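I went up to parliament to hear our petition debated

April 12, 2023

The petition about the Bradora court registry finally got its time in the chamber, so I took a day off work and caught the early train to listen. I've written here before about the registry closing. If you missed those posts, the short version is that Bradora used to have a counter where you could lodge forms, ask about a hearing, apply for a protection order or pay a fine in person. It shut last September. The nearest one now is in Hurnard, 2 buses away, and the second bus doesn't wait for the first.

We collected 3,486 signatures. Most were on paper, on clipboards outside the Robles Street shops and at the netball. I had the clipboard for a lot of those mornings and I still have pen marks on the sleeve of my good jacket. Paper petitions have rules. Each page has to carry the full wording of the request at the top, and the signatures have to be originals. We lost a stack early on when someone had photocopied the page with the top line missing, and we had to go back and find as many of those people as we could.
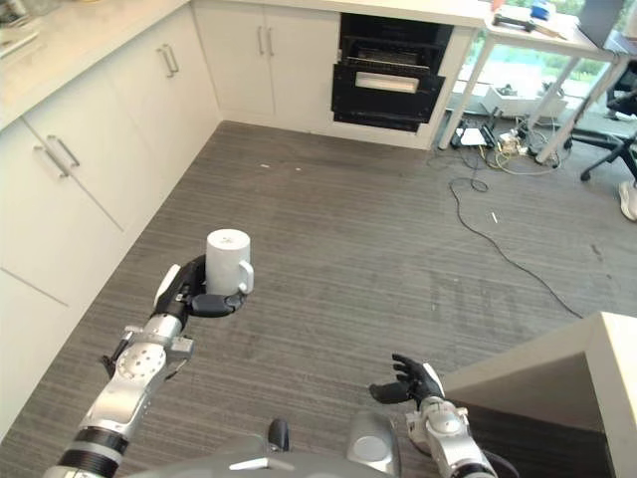
The public gallery is smaller than it looks on the broadcast. You hand in your bag and phone, go through the scanner and get a paper sticker for your shirt. An attendant showed us where to sit and asked us not to clap. There was a school group in when we arrived, and they were taken out before our item came on, so by the end it was mostly us from Bradora and a man who seemed to be there for the bill after ours.

Hadiza Okafor is our local member and she spoke first. I didn't vote for her and I told her so when she came to look at the signatures, and she was fine about it. She spoke well. She read out two of the letters people had given her, one from a woman who had to take her three kids to Hurnard with her to file an application against the man she'd left, and one from a bloke who missed a hearing date after the notice went to an old address. With the counter open he would have walked in and checked. She left names out of both.

She then asked for three things: a registry officer in Bradora for part of the week, a phone line answered by a person who can look up a file, and the bus times to be sorted out with the transport people.
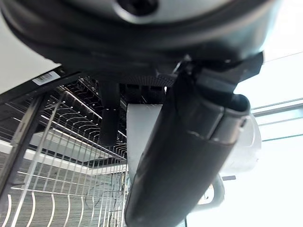
The minister's reply was read from notes. He said online lodgement had gone up and that the service was being modernised. He said the Hurnard building had been refitted and had better security. I don't doubt it. I've been there and it has new chairs and a ticket machine. None of that helps if you're in Bradora without a car. On the phone line he said he would take it on notice. On the part-time officer he said the matter was under review, and he gave no date.

Two other members spoke, one from each side. The government one was kinder than I expected. He has a town in his own electorate that lost its counter the year before ours did, and he said he'd like to see the review take in all the closed sites. The other one spent a fair bit of his time on the cost of the new stadium. I was annoyed by that. There was a limited time for our item and we had waited more than seven months for it.

There isn't a vote at the end of a debate like this. The chair thanks the members, and the house moves on. Some of our lot were a bit flat about that in the corridor. I'd read up on it beforehand so I knew, but I should have told people on the train.

Afterwards we had lunch at Cestino, the Italian place down the hill from the steps, and Hadiza came and sat with us for half an hour. She said the minister's office has to send a written response to the petition as well as what was said in the chamber, and that it's the written one we should pay attention to. She also said that letters about particular cases do more than form letters. I asked whether it mattered if the letters were handwritten and she said no, as long as she can read them.

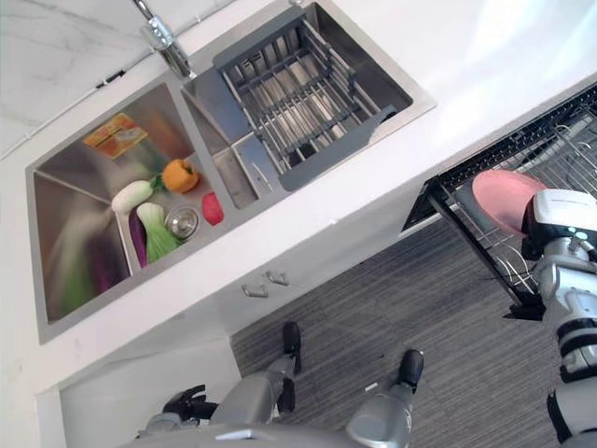
What happens next

The transcript of the debate goes up on the parliament website. The first version is a draft and members can ask for small corrections, so don't quote from it too soon. I'll put a link in the comments when the final one is up.

If you've had trouble with a matter because of the closure, write it down while you remember it. Put in the dates, how you travelled, what it cost you and what you were told at the counter or on the phone. You can post it to the electorate office or drop it in the box at the Robles Street newsagent, where I pick things up after work. Say on it whether you want your name kept out.

I'm also keeping a list of how long people are on hold when they ring Hurnard. My own last call was 52 minutes and then it dropped out. Send me yours, even the short ones.

Contact me | © All posts and text are my own | Back to top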